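# Robot club, January update

We finally have a working arm again. The club meets in the back half of the computer room, and for most of the fall the gripper would close on command but not open until someone restarted the controller. It was a bad connector. Replacing it took 18 minutes after two months of blaming the software.

There are seven of us this year, which is enough to split into a hardware group and a code group. I'm on code. Our program is called Warus, and it's at 2298 lines, too many of them mine from last year and not very good.

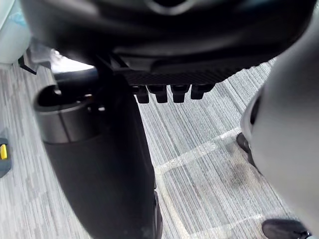
*Wrist view from the gripper, pointed at the carpet.*

The wrist camera is what I've been working on. The job for the spring contest is to find a small object on the floor, pick it up and drop it in a bin. Our carpet tiles are striped gray, and Warus keeps reading the stripes as edges. The seams between tiles are worse – it treats them as the side of a box.

I've saved 900 images so far and started masking out the part of each one where the gripper itself shows up. The fingers move, so a single mask doesn't cover it. Next I want to try two masks, one for open and one for closed.

The hardware group is ordering new finger pads. I'll post the mask code when it runs without crashing.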